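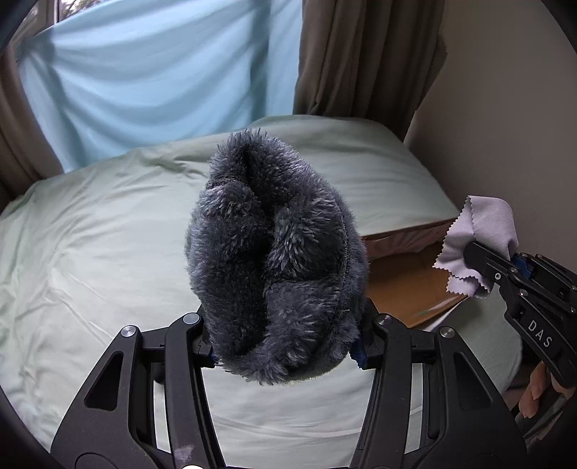 To: Residence Furnishings and Linens list
From: Lucrezia Gentile, Office of Residence Services
Subject: Re: Plush items in shared lounges - care and storage

Dear colleagues,

Thank you to those who replied to Yurii Fedoruk's message of last month, which is quoted at the end of this one. The replies have been reviewed with the laundry office, and the following practice applies to all houses from January.

Plush and long-pile items belonging to a lounge are to be entered on the house inventory under heading 2, together with throws and loose cushions. Items belonging to individual residents are not entered. Where ownership is uncertain, the item should be tagged and held at the front desk until the end of the term.

Dark long-pile items are to be washed separately from bed linens. Several houses reported gray fibers on pale sheets and blanket covers after mixed loads, and the Drikosov dryers at Frerichs House required a full cleaning of the lint ducts for the same reason. Please use a closed mesh bag, cold water and the gentle cycle. Long pile should be air dried on a rack and brushed in the direction of the fibers once it is fully dry. Short-pile items may be placed in the dryer on the lowest setting.

Before washing, staff are asked to check the side seams by hand. On shaggy fabrics the stitching tends to lie under the pile, and an open seam is easily missed. Items with an open seam go to the mending shelf in Room 388 with a slip stating the house and the inventory number. Please do not pin or staple a seam closed.

Two houses asked whether vacuum bags may be used for summer storage. The answer is no for anything with a long pile. The fibers crease and do not always recover. The lidded bins supplied by Prustetti are suitable, provided they are not filled above the line inside the rim. Flat cushions may continue to go in vacuum bags.

The question of replacement funds remains open. A figure will be circulated once the Trerkach House inventory has been received.

Corrections to the inventory sheet may be sent to me directly. General questions should go to the list, so that all houses have the benefit of the reply.

Sincerely,

Lucrezia Gentile
Office of Residence Services

Yurii Fedoruk wrote:

> Dear all,
>
> In preparing the lounge inventory I find that our guidance on soft
> furnishings was last revised in 2020 and makes no mention of plush
> items. The present count for all houses stands at roughly 815 soft
> pieces, and the plush ones are listed variously as toys, cushions
> or "other."
>
> I would be grateful for advice on three points: the heading under
> which they should be listed, whether they may be washed with house
> linens, and how they are best stored over the summer - our closet
> on the second floor is already full.
>
> Any house that has worked out its own practice is invited to
> share it with the list.
>
> With thanks,
> Yurii Fedoruk
> Trerkach House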